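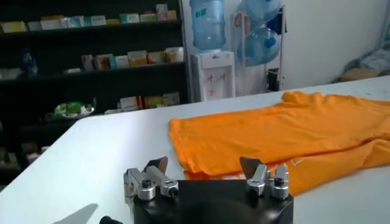
Célula de dobra, caderno de bancada. Segunda-feira, abril.

Cheguei às nove e liguei a célula sem carregar programa nenhum. O Bilal tinha deixado um recado na sexta a dizer que a pinça esquerda fechava torta e largava o tecido a meio da dobra. Confirmei com a mão: com a pinça fechada a dez por cento da força, a almofada de um dos dedos encostava primeiro em baixo e ficava uma folga em cima. Num bloco rígido não se nota. Numa T-shirt nota-se logo, o tecido escorrega pela folga.

Desmontei o dedo. O parafuso da almofada estava apertado, mas o suporte tinha rodado um pouco na base. Limpei as duas faces com álcool, voltei a montar com o calço fino do kit da Sostis e apertei em cruz. Pus trava-roscas médio, só uma gota. Quem for mexer a seguir: não usar o forte, da outra vez foi preciso aquecer a peça para a tirar.

Aproveitei e fiz o mesmo na direita, que não tinha sintomas. Continua sem sintomas.

Depois os cabos. O da pinça esquerda faz um laço largo junto ao punho e, quando o braço vem dobrado para perto da borda da mesa, o laço roda para fora. Não prende em nada por enquanto. Encurtei a folga uns dois dedos e refiz a abraçadeira, sem esmagar a malha. O limite é o punho poder dar a rotação completa do programa sem esticar o conector. Testei a volta toda em manual, devagar, nos dois sentidos. 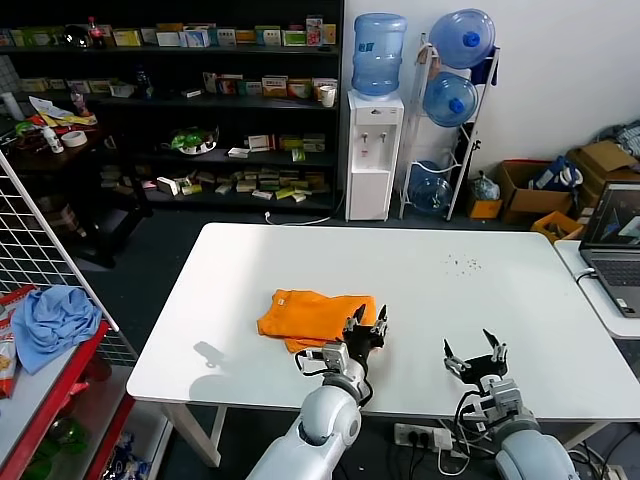

A altura de aproximação foi o que deu mais trabalho. O plano da mesa no ficheiro era ainda o de antes de termos mudado os pés, e os dedos paravam alto demais para apanhar uma camada só. Voltei a ensinar o plano com três pontos, dois nos cantos do lado dos braços e um ao meio do lado oposto. Guardei como Turkau_mesa_b. O ficheiro antigo fica na pasta, não apagar até a Yevdokiia validar o novo.

Parâmetros com que fiquei:
Velocidade de aproximação: 100 mm/s
Velocidade de transporte: 300 mm/s
Espera depois de fechar a pinça: 164 ms
Tempo limite da confirmação de pega: 1000 ms

O valor da espera veio do registo, é a mediana do tempo de fecho da pinça esquerda depois da reparação. Na direita é menor, mas preferi pôr o mesmo nas duas para arrancarem juntas. Se um braço levanta antes do outro, a gola fica enviesada e a dobra seguinte já sai mal.

Ensaios com a T-shirt laranja, a de sempre. Na primeira série a esquerda apanhou bem e a direita apanhou duas camadas onde devia apanhar uma. Baixei a abertura inicial da direita e passou a apanhar uma. Na segunda série as duas seguraram a borda até ao fim do movimento, mas a peça caiu fora do alinhamento por ter sido pousada depressa. Reduzi a velocidade só nos últimos centímetros da descida.
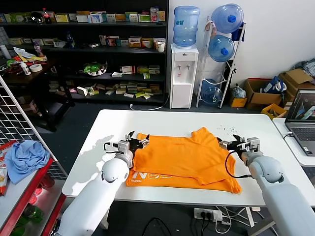 Pega com as duas pinças na borda de cima, T-shirt parcialmente dobrada.

O Bilal acha que devíamos trocar as almofadas por umas mais macias, da Rajput, que ele usou noutra célula. Eu esperava. As atuais não estão gastas e, se trocarmos agora, deixamos de saber se o problema era o suporte ou a borracha. Ficou combinado correr uma semana assim e só depois decidir.

Outra coisa, o tampo. Há migalhas escuras do lado direito, e aquilo acaba nas almofadas. Limpar com pano húmido antes de arrancar, e passar também um pano seco nos dedos. Acrescentei à lista de arranque. Comer na mesa do portátil, tudo bem, na da célula não.

Também vi a extensão debaixo da mesa. Está tudo ligado à mesma e os cabos andam enrolados uns nos outros. Etiquetei as fichas dos dois controladores, o resto fica para quando parar a célula. Convém levantá-la do chão.

Por fazer:
– validar Turkau_mesa_b (Yevdokiia)
– fixar a extensão por baixo do tampo
– encomendar calços à Sostis, o kit ficou com um só
– repetir o teste de fecho da pinça esquerda na sexta, a frio, antes de correr qualquer programa
– perguntar à Misano se o conector do punho existe em versão angulada

Desliguei às cinco e meia, braços na posição de repouso, ar do compressor purgado. A chave dinamométrica está na gaveta de cima.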